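Slide 3: what we collect

OK, so folding. Everybody thinks folding is the easy one! (Pause, let Marta laugh.) We did 145 takes in March for Kuvard, all by hand-guiding the arm, and I kept 100 of them. Explain keeping: I toss a take if I hesitated, since the model will happily learn my hesitating too.

Say thanks to Parveen here, she wrote the labels.

Slide 4: from the wrist

Give them a few seconds to look before talking. Pink cloth on polished stone, jaws open, one finger over the bare counter and the other over the fold. Point at the glare spot on the stone. Point at the rolled lip too, that's the bit I want a grasp on. Then ask the room where they'd pinch, and take some 3 answers, no more, or we'll be here all night. 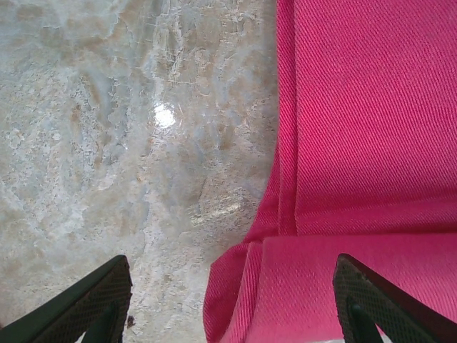

Slide 5: what I'd do differently

More starting positions, way more. I got lazy and set the cloth down the same way every time (Stelios caught it, credit him). Mix up the lighting. Then hand over to Tavion for the training part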